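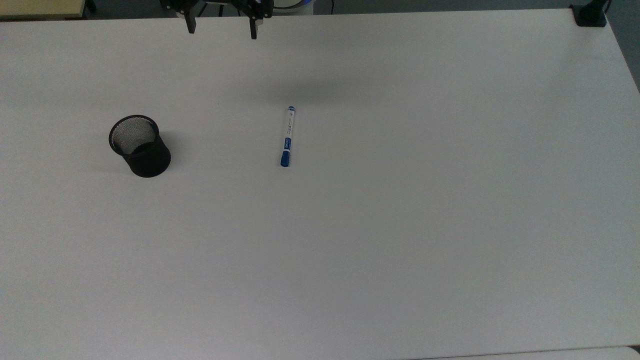

Gripper comparison, marker into cup – May, started 9.40

Task for both grippers: take one whiteboard marker from the table and put it upright in the mesh cup. Same arm, same controller settings, same table. Only the gripper and the finger set change. I write this mainly for myself, but Auður Dalsgaard will take over the bench after me, so I try to be complete.

Gripper A: Gidus parallel, black, the one we have used since winter.
Gripper B: Grelidari parallel, on loan from Birdale until the end of the month.

Settings

Arm speed 80 per cent for the free moves, much lower for the last part above the table. I kept the closing force at the middle value for both. The two makers do not use the same scale, so "middle" is not a fair word, but I did not find a better one. Head camera stays where it was. I did not touch the exposure after the first calibration, please leave it.

Marker starts with the cap towards us, leaning a little to the right. Cup stands to its left. I do not fix them with tape. After every trial I put them back by eye, so the start position moves a bit from one trial to the next, and I think this is good for the test.

Gripper A

59 trials before lunch. Most failures come from the same thing: the fingers close a little too high and the barrel rolls away under the left tip. When I lowered the grasp height by 2 mm this became much better, but then the tips touch the table if the marker is nearer to the far edge. The table is not perfectly level there. I should measure it with the long ruler and put the result in the height map.

Dropping into the cup is the easy part. The cup is light, and if the marker comes in with an angle it pushes the rim and the whole cup slides. Twice it fell over. I do not count this as a gripper failure, I count it as a path failure, and it has its own column in the sheet.
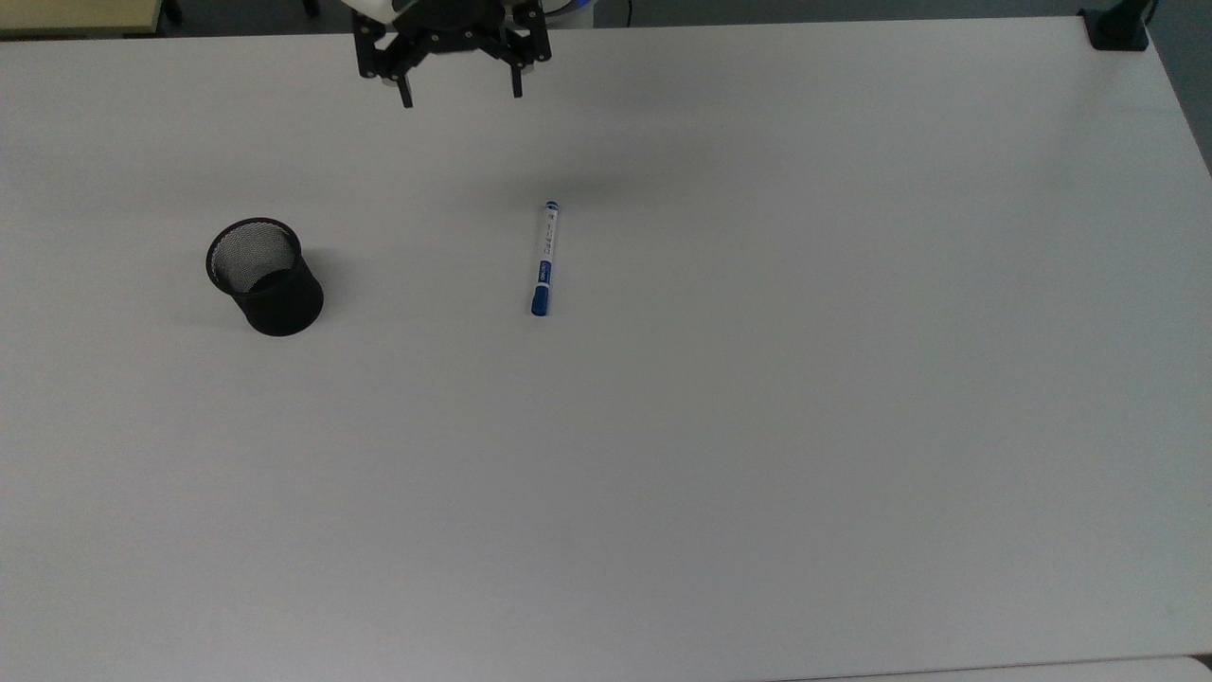 The opening width needs a decision. I open the fingers wide before going down, which forgives an error of the camera in the sideways direction, but the closing then takes longer and one finger often arrives first and turns the marker. With the smaller opening the marker stays straight, and we must trust the camera more. For today I stay with wide. Auður, if you change it, please write it at the top of the sheet and not only in the config file.

Also seen: the blue cap is a bit thicker than the barrel, so a grasp near the cap holds badly. The contact is only on one short part. The planner sometimes selects this place anyway. I asked Camacho support if the grasp offset can be set per object in their controller – no answer yet at 15.30.

Gripper B

Not started with full trials. I mounted it, checked the cable and made a few dry closings without an object. It closes more quietly. The flange adapter has a small play which I can feel by hand, and I do not want to record numbers before this is fixed. Two of the screws look too short to me. Longer ones are in the drawer under the printer, I hope.

Logging

The log writes one line per grasp at the moment, and the file was closed after 700 lines because of an old limit in my script. Limit removed. Nothing lost from today, but the older file from the cable tests is cut and I cannot repair it.

To do

Measure table height near the far edge
Longer screws for the adapter, then repeat the dry closings
Same 59 trials with gripper B, wide opening
Ask Birdale if the rubber tips belong to the loan or must be bought
Heavier cup, or some weight in the bottom of this one
Rename columns in the sheet, "fail 1" and "fail 2" say nothing to anybody

Arm parked and power off at 17.10. Gripper B is still on the flange, do not run the old program with it, the tool length is different.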